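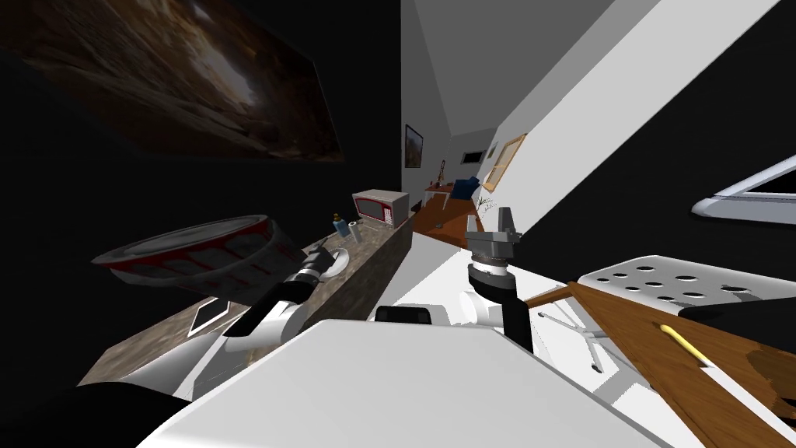
Re: Sourdough starter in a cold kitchen, worth the trouble?

tallowfern
February 21, 2021
OK so I finally got a loaf I'm proud of!! My kitchen sits at 64 all winter and for weeks my starter just sulked. What changed things was feeding it equal weights of flour and water and then leaving it alone for a full day, even when it looked dead. Day 5 it doubled. I used the Flellow rye for the first feedings and switched to plain bread flour after.

ognjen_dervishi
Congrats! Rye is great for waking one up. I'd still warm the water a little, mine is much happier that way.

Brickoven70
Disagree on leaving it a full day. If it smells like nail polish it's hungry, feed it twice. I've kept mine going since July and never skip.

tallowfern
Mine never smelled like that, just kind of like yogurt. Maybe because it's so chilly in here?

Brickoven70
Could be. Cold slows everything down. I keep my house warmer than most people would put up with.

mapleandrye
What was your dough recipe? I'm stuck on flat loaves :(

tallowfern
324 grams of water to 450 of bread flour, 90 of starter, 9 of salt. Folded it every 30 minutes for the first two hours, then overnight on the counter. I love how the dough gets all pillowy by the third fold!

ognjen_dervishi
Overnight on the counter would be soup at my place, lol. I do five hours and then the fridge.

mapleandrye
Trying this tonight with the fridge version. Does the lid stay on while it bakes?

tallowfern
First 20 minutes on, then off until it's as dark as you dare. Post how it comes out!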